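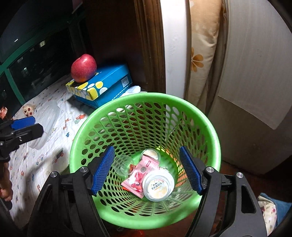
Parkmont Annex, second floor – quarterly fire and egress walk
April 4, 2024
Inspector: Szu-yu Mok

Exit door, east stair: PASS. Closes and latches. The log says it was adjusted by Mizuno, but there is no work order, so I would not lean on that.

Exit door, west stair: FAIL. Needs a hard shove. Same comment last quarter, marked "resolved."

Extinguisher, room 326: PASS. Gauge in the green, pin and seal in place. Monthly initials are all in the same pen, which I find hard to believe.

Emergency lights: PARTIAL. Hall unit held for 60 minutes. Stair unit quit at 20. Vendor calls this "within tolerance" – tolerance of what?

Waste containers: PASS. Keep clear of heaters and cords.

Power strips: FAIL. 2 plugged into each other behind the copier. Tenant says temporary.

Alarm panel: PASS, no trouble lights. Jamamex sticker claims a full test. Want the printout before I sign for it.

Evacuation map: FAIL. Shows a door that was walled over.

Recheck in May. S. Higuchi has promised the west door will be fixed by then. I have left the box blank.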